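Curtains, Blinds and Linings – an evening course at the Kinancombe centre
Handout 3: Sheers, voiles and anything else you can see daylight through
Last tidied up 2025-01-25

These are my notes for the third session, typed up a bit more fully than I speak them, so if you missed the class you should be able to follow along. Bring your own measurements next time, please, and the small scissors as well as the big ones. We've still only got the one decent iron between us, so do expect a bit of queueing.

Why sheers deserve a session of their own

I used to teach sheers as a footnote to lined curtains. You make the grown-up curtain first, and then you knock up a bit of thin stuff to go behind it, and off home. That was a mistake on my part. Thin cloth shows everything you do to it: every seam, every double layer, every place where you unpicked and had another go. A lined curtain forgives you (mine have forgiven me a great deal over the years) and a sheer really doesn't.

The other thing is that a sheer has a job to do all day long. Your heavy curtains spend most of their lives bunched up at the sides. The sheer is the one you look at over breakfast, so it's worth taking a bit of trouble.

What to call it

Shops are hopeless about names. Here's how I use them in this class, so that we're all talking about the same thing.

Voile – a plain weave, light, fairly crisp, drapes nicely. Most of you will be working in this.
Net – has an open structure you can see if you hold it up close. Often sold with the hem and heading already done, so you buy it by the drop.
Muslin – cotton, soft, cheap, creases if you so much as look at it. I love it but I wouldn't start with it.
Organza – stiff and shiny. Slides off the table. Save it for when you're feeling calm.
Sheer linen – gorgeous, pricey, and it drops. By that I mean it gets longer once it's been hanging for a bit, so leave the hem until last.

If you're buying from a market stall and there's no label, ask what it's made of and then assume they might be guessing. Wash a scrap. I once made a whole set for my landing out of something I'd been told was pre-shrunk, and I've had draughty ankles there ever since.

Fullness, or how much cloth to buy

Fullness is how much wider your flat cloth is than the track it hangs on. For sheers I like 2 as my multiplier. So if your track is 150 cm, you want 300 cm of cloth before it's gathered, plus your side hems. Some books will tell you to go much fuller, and in a very grand window I would, but for an ordinary room twice the width looks generous and doesn't empty your purse.

Measure the track and not the window. I say this every session and I'll carry on saying it. The track nearly always sticks out past the glass on both sides, and if you've measured the glass you'll end up with a mean little curtain that doesn't reach the ends.

Lots of voile now comes extra wide, so you can turn it sideways and use the width of the roll as your drop. Then you've no joins at all! Do check the roll is wide enough for your drop and both hems before anybody starts cutting. The people at Heffernan will cut it for you on their long table if you ring first, and they cut straight, which is more than I can say for a couple of places in Luledton.

Folds, and what light does to them

Now for the bit I find most interesting. With a thick curtain, you see folds because of shadow. The light falls on the front of the cloth, the bumps catch it, the dips don't. With a sheer, a good deal of the light is coming through from behind, so what you notice is how many layers it has had to get through, and at what angle. A straight overlap shows up as a band with two clear edges. A soft ripple shades off gradually. A crease from the packet shows as a thin line, often going off at a slant, and it will drive you mad from the sofa.
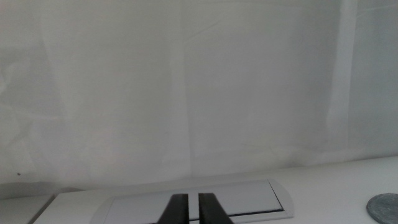
So before you hang anything, press it. Cool iron for anything man-made, with a cotton cloth in between, and try it out on an offcut first. Muslin and linen will take more heat and are better pressed when they're slightly damp. Hang the curtain straight from the ironing board if you possibly can. If you fold it up and carry it home on the bus you'll be putting back everything you've just taken out – roll it round a cardboard tube instead. Fabric shops throw tubes away by the armful, and most will let you have one if you ask.

Where the creases won't shift, try steam once it's up. Keep the steamer moving, start at the top, and keep your other hand well out of the way. A bathroom full of shower steam does a passable job on small panels too.

Privacy, which everyone asks about

A sheer gives you privacy in the daytime because it's brighter outside than in. When it gets dark and you put the lamps on, that swaps round, and people on the pavement can see you very well indeed. Have a proper look for yourself: put your lights on one evening, draw the sheers, and go and stand across the road. I did this at my last house and went straight back in to order blinds.

Colour makes a difference as well. White bounces a lot of light and stops the eye sooner. Dark sheers are easier to see out through, which is lovely if you've a nice garden to look at. Things standing close behind thin cloth will show as shapes, and the nearer they are, the sharper the edges get. So if your windowsill is full of bits and bobs, you'll be seeing them as shadows on a sunny morning. You might like that! I've a fern on mine that looks better as a shadow than it does as a fern.

Hems and side turnings

Double-turned hems, always, with both turns the same depth. If your second turn is deeper than the first, you'll get a raw edge showing halfway down the hem with daylight behind it. Pin it, look at it against a window, and only then stitch.

For the sides I turn a narrow double hem and run it through the machine with a fine needle and a longish stitch. Put tissue paper underneath if the machine tries to eat the cloth, then tear it away afterwards. Our class machines are the old Candale ones, and they're heavy-handed with thin fabric, so slacken the top tension a touch and try a scrap before you go near the real thing.

Weights: a length of lead-free weight tape in the bottom hem makes voile hang beautifully. You don't need much. Skip it for short kitchen panels, where it only clonks against the tiles.

Headings

Slot-top is the easiest. You sew a channel, you feed the rod through, you've finished. The drawback is that it doesn't slide well, so it's for curtains that stay put. If you want to draw them back and forth, use a light pencil-pleat tape, the see-through sort made for sheers. Ordinary white tape shows as a thick stripe along the top.

Pull the cords up to your track width, knot them, and tuck the ends away. Please don't cut them off. You'll want to let the whole thing out flat again when it needs washing, and if you've cut the cords you'll be buying new tape.

Washing

More often than you'd think. Sheers act like a filter, and mine come down grey every July after the windows have been open. Take out the hooks, wash on a gentle cycle in a net bag or an old pillowcase, short spin, and rehang while they're still slightly damp. The weight of the water pulls out most of the creases for you. Put a towel on the floor.

Practice piece for next time

Cut a piece of any thin cloth you've got, bigger than a tea towel, and put a double hem along one side and the bottom. Make the corner where they meet as flat as you can manage. Then pin it up in a window at home for a day, have a look at it morning and evening, and jot down what bothers you. Bring the piece and the notes. Wobbly ones are very welcome – I'll bring a few of my own early corners so you can see what I was turning out in my first year.

We'll start on interlining next session, so if you're joining in with that, you'll need cotton thread, long pins and a metre or so of something soft and thick.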